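Teaching two arms to handle cups: Heather Ashby on demonstration work at Sokent

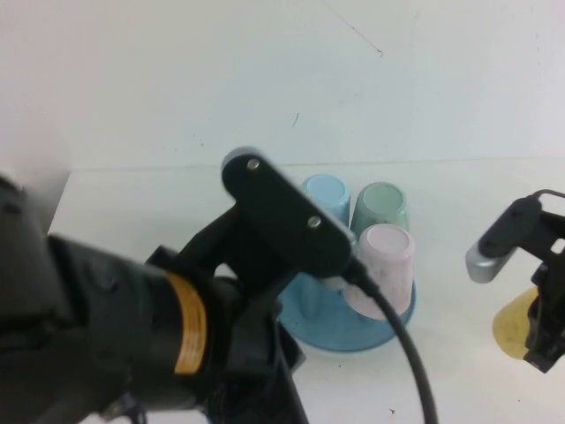
Starting with the operator

Heather Ashby runs the teleoperation bench at Sokent, a small automation firm in Rinham. Her group records a person driving two robot arms by remote control, then trains a controller on the recordings. Cups on a stand are one of the standard tasks.

"Cups are cheap and they are awkward," Ashby said. "Upside down, you have a closed end on top and a rim at the bottom. The operator has to pick a grasp and commit to it. If she hesitates, the hesitation goes into the data."

Operators train for two weeks before any of their episodes are kept. Kylie Doolan, the most experienced of them, starts new people with one arm and adds the second when their motions are smooth. "Most beginners move one arm, park it, and then move the other," Doolan said. "I don't correct that right away. I correct speed near contact first."

By hand or by remote

The group used to guide the arms directly, with an operator holding the wrist and walking it through the motion. Ashby still uses that method for fixed waypoints. For full tasks she dropped it in July.

"With your hands on the arm, you feel the load through your own wrist, and you correct for things the robot has no way of sensing," she said. "You also stand in front of the camera. With remote control the operator is limited to what the machine can do, so the recording is closer to what the policy will have to reproduce."

The cost is time. A session of 50 episodes takes most of a morning by remote control. Doolan put hand guiding at a little over half that.

What gets thrown out

The cup set stood at 1,339 recorded episodes when we spoke, of which 447 had been rejected. Dropped cups account for fewer of those than I expected. Ashby keeps a drop if the operator recovers cleanly, and rejects episodes with long pauses, repeated grasps at the same spot, or a cable pulled tight across the work.

"Cable routing is a dull subject and it costs us a lot of data," she said. "A cable in front of a cup hides part of the rim. Some of that is fine, and the policy should tolerate it. If it hides the contact point every time, we reroute and record again."

Alby Harawira reviews each episode at half speed and marks the first and last contact. His marks are used to trim the idle motion at both ends. The next task on his list is stacking, with the same arms and a lower camera.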